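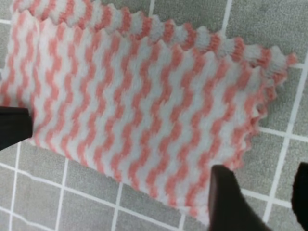

Cloths and Small Towels: Gallery

Drernham Household Textiles Page

This page is part of our gallery of everyday cleaning cloths. It covers the pink and white cloth, which readers have asked for since the dishcloth page went up in April. The edge and the stripe can be checked against a cloth you already own.

Pink and white zigzag, fluffy side up. The pile is thick and the stripes step back and forth all the way across. The border has a bumpy look, with pink and white taking turns along it. On a cloth this soft the color reads closer to coral than to red.
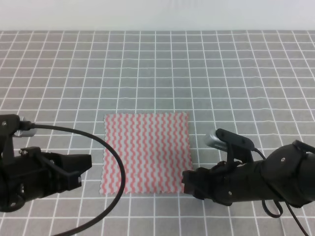 Melis Page Desk
Gallery editor, Drernham

Same coral and pale gray-white pattern, laid flat and square on the gray grid. The waves run from the top edge to the bottom edge, and all four sides have the zigzag outline. Smoothed out like this, the cloth is ready for folding.

Notes on folding

We fold square cloths in half, then in half again, with the edges matched before the crease is pressed down. Stripes make this easier. If the stripe on the top layer runs at an angle to the one underneath, open the cloth and start over.

A wavy edge will never line up as neatly as a straight hem. Match the corners first and let the bumps fall where they fall. Pulling on the edge to even it out stretches the cloth, and after a few washes it won't lie flat.

For a drawer, fold in quarters and stand the cloths on their sides with the folded edge up. A shallow kitchen drawer takes 12 in a row. For an open shelf, stack them flat and turn every other one so the pile doesn't lean.

Notes on washing

Wash colored cloths apart from white ones the first 2 times. Leave out fabric softener, which coats the fibers and makes them slower to pick up water. Shake each cloth before hanging it. Low heat in the dryer is fine for most soft cloths, but check the label if there is one.

Keep plush cloths away from anything that sheds. Lint from a bath towel gets down into the pile and is slow to come out. A dry brush works better than another wash.

Also in the gallery

Pledholm: waffle weaves, glass cloths and plain hemmed squares.

Flollovis: striped floor cloths and heavier drying towels, including the blue set that used to be on this page.

The full gallery has 140 entries, and 91 of them now have folding notes. Entries without notes are marked with a dash in the index. Size charts are on a separate page, arranged by the length of the longest side.

Corrections to color names can be sent through the contact form. Please give the entry title and the name you would use instead.

Page updated Tue 3 November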